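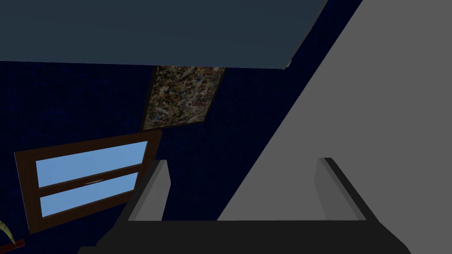 비스듬한 회색 면과 벌어진 두 손가락

3월만 되면 이상하게 빵이 굽고 싶어져요. 겨울 내내 오븐은 냄비 창고로 쓰다가, 창문 열어도 손이 안 시린 날이 오면 갑자기 밀가루부터 주문하는 거죠. 올해도 어김없이 호밀가루 2kg을 질렀습니다. 남편은 택배 상자를 보더니 아무 말 없이 부엌 선반 한 칸을 비워 주더라고요 ㅋㅋ

이번에 도전한 건 사워도우예요. 작년에 스타터를 한 번 죽인 전적이 있어서 (여행 다녀왔더니 분홍색이 돼 있었어요... 바로 버렸습니다) 이번엔 동네 빵집 오스만(Osman)에서 조금 얻어 왔어요. 식빵 사러 갔다가 혹시나 하고 여쭤봤는데 작은 병에 선뜻 담아 주시는 거예요! 너무 감사해서 식빵 하나 사려던 걸 세 개 사 왔고, 그날부터 우리 집 아침은 계속 토스트였습니다.

집에 온 스타터는 처음 며칠 영 기운이 없었어요. 밥을 줘도 기포가 듬성듬성, 냄새는 시큼한데 부풀지를 않더라고요. 부엌 온도를 재 보니 18도. 우리 집이 북향이라 봄에도 부엌은 꽤 서늘하거든요. 그래서 전자레인지 안에 뜨거운 물 한 컵이랑 같이 넣어 두고 물이 식으면 갈아 줬더니, 다음 날 저녁에 병뚜껑까지 올라와 있었어요. 혼자 부엌에서 소리 질렀잖아요.
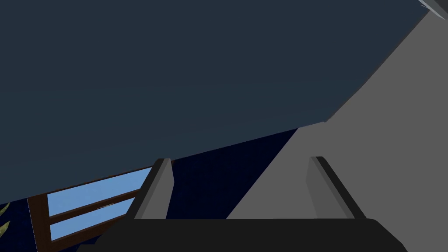 그렇게 해서 첫 반죽을 했는데, 레시피는 에네오(Eneo)라는 블로그에서 보고 따라 했어요. 수분율이 높은 편이라 초보한테는 쉽지 않습니다. 반죽이 손에 다 붙어서 이게 빵이 될지 손이 될지 모르겠더라고요. 물을 한 큰술 줄였으면 훨씬 편했을 것 같아요. 접기는 세 번만 하고, 냉장고에서 하룻밤 재웠습니다.

아침 6시에 일어나서 구웠어요. 칼집은 멋 부리다가 망했고, 옆구리가 터져서 모양은 솔직히 감자 같았는데 맛은 진짜 괜찮았어요. 껍질은 바삭하고 속은 쫀득하고, 버터 바르니까 그냥 끝. 다만 바닥이 좀 탔어요. 댓글로 알려 주신 분이 계셔서 다음엔 냄비 밑에 오븐 팬을 한 장 더 깔아 보려고요.

재어 보니 완성된 빵이 491g이었어요. 둘이서 점심 전에 다 먹은 건 비밀이고요. 다음 판은 호밀 비율을 좀 올리고 호두도 넣을 생각입니다. 호두는 볶아서 넣는 게 나은지 생으로 넣어도 되는지, 해 보신 분 계시면 댓글 좀 부탁드려요~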